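How a Robot Arm Learns to Pick Up a Block

Published by the Pruldale Learning Center for young readers, April 25, 2020

When you pick up a toy block, you do not have to think very hard. Your eyes find the block, your arm moves toward it, and your fingers close. You have practiced this since you were a baby. A robot arm has had no such practice, and so it must be taught.

At the Pruldale Learning Center, a team led by Colette Langlois studies one way of teaching. It is called learning from demonstration. A demonstration is a time when one person shows another how something is done. In this study, a person guides the robot through a job from start to finish while a computer records every movement of the arm, together with pictures of the table.

The team chose a simple job: pick up a wooden block and set it on a plate. The computer program that does the learning is named Boka. Before Boka was allowed to try the job alone, it studied 500 demonstrations.
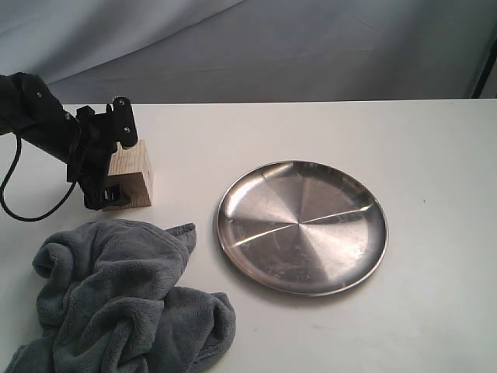
The gripper at the wooden block. A gray towel and a round steel plate are also on the table.

Why would a robot need so many lessons? Think about how many ways a table can look. The block may be near or far. A towel may be folded flat one time and bunched up the next. A shiny plate reflects light, and the reflections can change when the plate is moved. Boka has to learn which of these things matter for the job and which do not.

After the lessons came the test. The researchers wanted to know whether it was better to show Boka the same table setup again and again, or to change the setup often. They trained 2 copies of the program. The first copy, called Meredith, saw the objects in the same places in every lesson. The second copy, called Wadell, had the same number of lessons, but the objects were moved between them.

Each copy then made 729 tries with the objects in new places. Wadell placed the block on the plate far more often than Meredith did. Meredith often reached for the spot where the block used to be — even when the block was somewhere else.

The researchers call this skill generalizing. It means using what you have learned in a situation you have not met before. You generalize when you learn to tie one pair of shoes and can then tie a different pair.

Words to know
Gripper: the part of a robot arm that takes hold of things.
Demonstration: showing how a job is done.
Generalize: to use what you know in a new situation.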